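Skiruna two-arm station, after 65 shifts in our cafe kitchen
Posted 2 December 2019

Apaza leases the Skiruna to places like ours, where pour-over is slow and people would like it less slow. It handles filters, carafes and whatever glassware you trust it with. Management calls it a colleague. It has yet to cover for me in January.

My pink pitcher with the scalloped rim is the hard test. Clear and tinted glass on a speckled counter is tough enough for my own eyes at opening time.

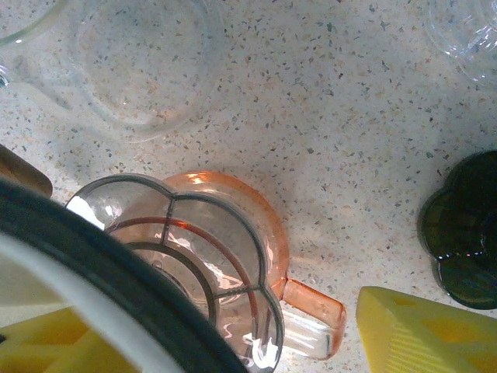
Did anyone lose hours over it?
Three of us kept the same hours and got different jobs. I used to pour; now I lay out the station, watch, and press pause. My wrists are happier. My conversation has suffered.

The manual runs to 258 pages and spends 2 of them on the people standing nearby. Paper filters get a whole chapter — fair enough, they deserve it. Setup is still a human job, and the layout has to suit two arms that like elbow room.
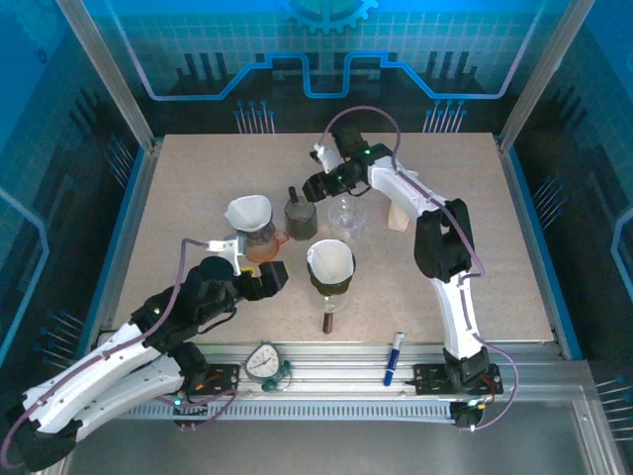
Yaneth Cárdenas commented that her crew at Hevine had the same lease and the pause button became a job title there, with no raise attached. She would want the new duties in writing before signing anything.

I'd renew, on her terms. Three stars out of five, and the missing two are for the training video.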